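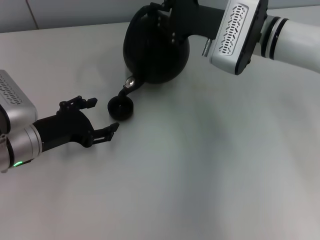
Posted November 3, 2019 by the Stonura club desk

About Stonura Football Academy

We're a youth soccer academy on the edge of Clurkel. Started on one borrowed field with a bag of flat balls. Now 200 players, boys and girls, under-8s up to under-18s, and our own ground on Dvorak Road.

What we do — coach kids properly. Small groups, lots of touches, games on weekends. Two sessions a week for the younger ages, more for the older squads once league play starts. Everyone gets minutes. Not equal minutes at under-16 and up, we're upfront about that, but nobody travels an hour to sit in a coat.

The pathway. Most of our players are here to play with freinds and get better. Some want more. For them there's the development squad, which plays in the Nillen Youth League and gets looked at by college and pro scouts. 2 of our former players signed academy deals last season, both defenders, both here since under-9s. Very proud of that.

Coaches. All licensed, all background checked. Goalkeepers get there own session, before the main one, back field.

Trials. Open trials every January, at the ground. Bring cleats, shin guards, water, a ball if you have one. No need to have played for a club before. Missed it? Email anyway — we do take players midseason if a squad is short.

Fees. Paid by the season or monthly. Uniform is extra, used kits usually available at the clubhouse. Help with costs on request, kept private.

Parents. Sideline behind the rope please. Cheer all you like, leave the coaching to the coaches. Parking fills up early on game days, overflow is across the road.

Stonura Football Academy, 2416 Dvorak Road, Clurkel | Contact us | © 2019 Stonura Football Academy | Back to top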